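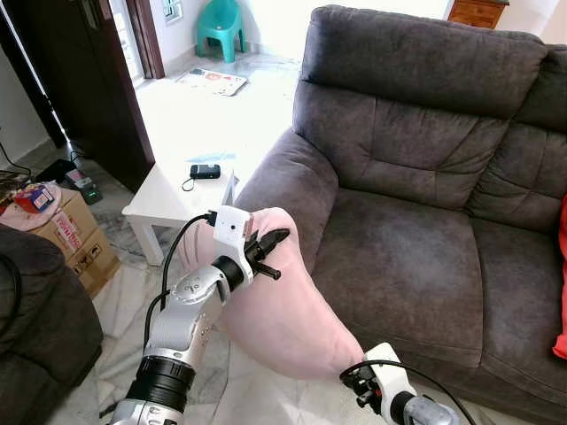
2 min read

Section 4. Placing and dressing the sofa

The Bruvier packing sheet says you can have the sofa ready in 40 minutes. Allow longer, especially if the doorway is narrow.

1. Set the sofa down before you bring in any small furniture. Leave a hand's width between the backrest and whatever stands behind it. A dresser can go there, but check that you can still reach the drawers.

2. Press along the seat and the backrest with a flat palm. Creases in plush fabric are normal. The sheet claims they vanish overnight -- ours from 2017 still has most of its creases.

3. Stand the side table next to the armrest. Keep chargers and other small devices on the table, with the cable clear of the seat.

CAUTION: Do not run cables under the seat cushion.

4. Add the cushions. A red one tucked against the side of the seat stays put fairly well. Large soft pieces, such as a pink pillow, can lean on the armrest, though they slide down sooner than the catalog would have you believe.

5. Check the seat for pale smudges. On dark gray they show from across the room. Brush with the nap first, then try a barely damp cloth on a hidden spot.

Note: Saha fabric spray (order no. 552) is listed as "recommended." Mitali Akanda tried it on two samples for us and saw no difference from plain water. Buy it if you like the smell.

For replacement feet, see Section 6.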